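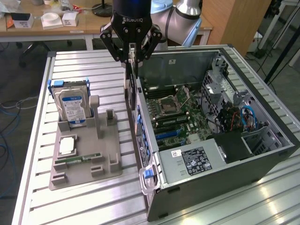

Why would anyone bother taking an old computer to pieces when the whole thing could go in a skip? A customer asked us that across the counter at Darnside not long after we opened, and we have been giving much the same answer ever since. There is a great deal inside a tired old tower that is still perfectly good, and a bit of patience gets it out in one piece.

About Hindado

Hindado began with 2 benches and a kettle in the old Bagheri building at Darnside, and we have grown a little since then without, we hope, becoming grand. We take in desktop computers that offices, schools and households have finished with, and we open them up, sort them through and find a use for as much of each one as we can. We collect from anyone within 40 miles, and you are always welcome to bring a machine to the door yourself.

Most of our day goes on the insides. With the side panel off you can get at the memory, the processor, the hard disk and the power supply, and every part has its own place to go once it is out. Processors are our particular worry, as they hate being dropped, and we are rather fussy about giving them a pocket of their own. Hard disks are wiped before anything else happens to them, and if a disk won't wipe it is shredded and we send you a note to say so.

Parts that pass their tests go into our Karkska range of rebuilt desktops, which we sell with 3 years' cover. Last July we sent out over 80 of them, mostly to families and small clubs, and we were very pleased indeed (there was cake). Cases, wires and anything past saving go off for metal and plastic recycling.

Do pop in if you are passing. We like a chat, and the kettle is still going.

Sign up to our newsletter for collection dates and new Karkska stock. You can unsubscribe at any time.

Comments

Took two towers in and got a note about the disks within the week. Very happy.

Do you take laptops as well, or only desktops?

Bought a Karkska for my mum and she loves it. Bit noisy when it starts up but fine after that!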